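Open day at the Nistholm robot teaching lab
April 4, 2025

I drove out to Nistholm for the Driluden open day, mostly to see how they teach their arms to do kitchen jobs. I had been once before, in December, when only the front office was open to visitors.

We signed in, left our bags in the lockers and were split into groups. Ours was led by Kanokwan Wattanapong, who runs the teaching floor. She took us past the parts store and straight into a long room with 3 stations in it, each with a table, an arm and a chair for the operator.

At the first station the operator moves the arm by hand. You hold it just behind the gripper and walk it through the job while the joints record where they have been. It was stiffer than I expected. Teodor Wasilewska showed us how to keep the elbow out of the way, and after that it was easier. Still tiring, though, and he said most people swap out after half an hour.

The second station is remote control. The operator sits with a pair of handles and a screen, and the screen shows what the small camera at the wrist sees. The job there was cookware: bring the gripper in to a lidded pot from the side, line up with the handle, back off and go again from a different starting point.

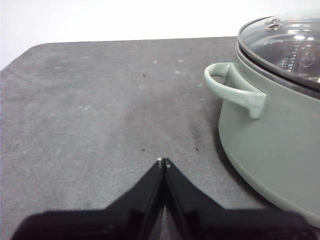 The hard part is judging distance. With only the wrist view to go on, I kept stopping short of where I wanted to be. Teodor uses the shadow on the table as a guide and takes the last bit very slowly. He also told us not to correct too much, as every wobble goes into the recording and the arm will learn the wobble.

They ask for 100 good runs of a task before they train on it. The board by the door had the pot job at 317, counting the ones thrown out. Jaruwan Tanasarn checks the recordings and is strict about pauses – if you stop to think in the middle of a run, it goes.

The third station was closed for a cable repair.

Lunch was sandwiches in the meeting room. Parking is on the street and fills early. The next open day has not been set, but Kanokwan said to watch the notice page, and groups of more than 2 should book ahead.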